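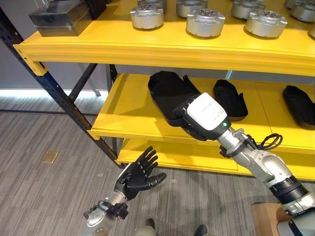
One reviewer of an earlier draft objected that a shelf with mixed contents is a shelf in use, and that we had no business scoring it as disorder. We take the point only in part. The storage survey at Monport gave every yellow shelving unit a single tidiness grade, and the grade fell whenever metal parts and soft trays shared a unit. No evidence was offered that the mixing slowed anyone down.

Our second doubt concerns the containers. The Flolville guidelines, which the survey follows, treat open trays and bins as equal, and their 5 grades leave out depth, handles and whether the contents can be seen from standing height. Of the 448 units graded, 5 were checked by a second person. We find that hard to accept as a test of agreement.
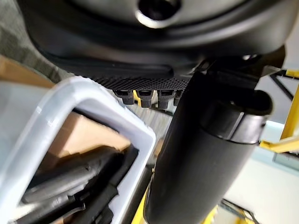
Nor do the guidelines say how to score a bin standing away from its shelf. The Oksanen scale calls this "in transit" and drops it from the total, which flatters any workroom where bins are seldom put back. Figure 3 shows the kinds of storage at issue: (a) shelving with shallow black cases and metal parts, (b) a white plastic bin with a handle cutout. Until the 2,594 single entries are released, we would treat the reported gains in tidiness as unproven.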